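The Things in the Cupboard: A Gallery of Unidentified Shapes

Last updated: March 2026

We moved the studio in the spring, and moving meant opening the tall cupboard, and opening the tall cupboard meant finding out what we had been keeping in it. Most of it was plaster tests, offcuts, handles without cups, and at least one thing that had been a sandwich. The rest is the subject of this page.

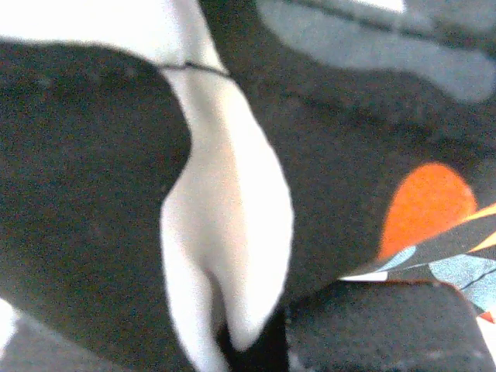 Pale form on dark cloth. Narrow at the neck, forked at the foot, one thin black line across the top. Title: unknown. Purpose: also unknown.

I have been asked to write a line or two about it. I've had it on my desk for 3 weeks and I am on my fourth theory.

Theory one was a tooth. The two prongs at the bottom do look like roots, one longer than the other, the way a molar comes out when the dentist is having a bad afternoon. Krisztina Hegedűs went along with the tooth until she asked what kind of animal, and I had no good reply.

Theory two was a leg. Heikki Toivonen is convinced the whole right-hand side is a thigh, because of that one long curve, and that somebody was working on a dancer and lost interest before the feet. I pointed out that dancers tend to have two legs for most of their length. He said I should get out to the theater more.

Theory three was a vase upside down. You'd be surprised how many objects in our cupboard could be a vase upside down. I suspect this is also how half of them got into the cupboard.

Theory four, the current favorite, is that it's a letter. A lowercase y, drawn by someone who had only heard a y described over the phone.

About the black line. Irén Bodnár says it's a cord. Wondimu Demissie says it's drawn on. It has a little kink near the middle, which the cord party takes as a sort of knot and the drawing party takes as a sneeze. The two of them share a kettle, and I would like this settled by April.

The rest of the cupboard, for which you'll have to make do with words:

The Osa lamp. Our name for it, after the street the old studio was on. Never had a bulb, never had a wire, has a switch. The switch has a very satisfying click. Staying.

Box of 8 handles. All left-handed, according to the label. I've held every one of them in both hands and I could not tell you what the label is on about.

The Coralico sample. Sent to us as a "sea-inspired finish" for a restaurant job that went elsewhere. It's pink and it sheds. Every shelf below it is now also sea-inspired.

Shakya's bowl. Handsome from the front. From the back you can see the thumb that went through it. It was priced at 400 for the winter sale and came home again, as did the price tag, which I've left on out of respect.

Skendura, numbers one and two. A pair of bookends from the year we all decided we were going to be a design company. They're so light that the books push them off the shelf. We printed 2000 flyers for these. If anyone needs flyers, we can help.

Untitled lump. Ataberk Tatlı's, and he'd like it known that it was on purpose.

Everything here can be seen at the new place if you knock loudly, except the Coralico sample, which has its own bag now. If you recognize the forked one, or made it, or know anyone who went quiet when it was mentioned, leave a note below. I would love to give it a proper label. At the moment it has a sticky note on it with a question mark, and the question mark is better drawn than most of what's in the cupboard.

Comments

marlow_kiln: It's a wishbone. A fat wishbone. Case closed.

Irén B.: It is a CORD.

Pottering About: I'm with the tooth. My aunt had a ceramic molar as a doorstop and it had that same waist on it. No idea where it ended up, sorry. Is the Osa lamp for sale?

The author: The lamp is not for sale. Was the aunt's doorstop white?

Pottering About: Green.

W. Demissie: Drawn on. Also we're out of milk.

greta_in_clay: Can I have 50 flyers for lining shelves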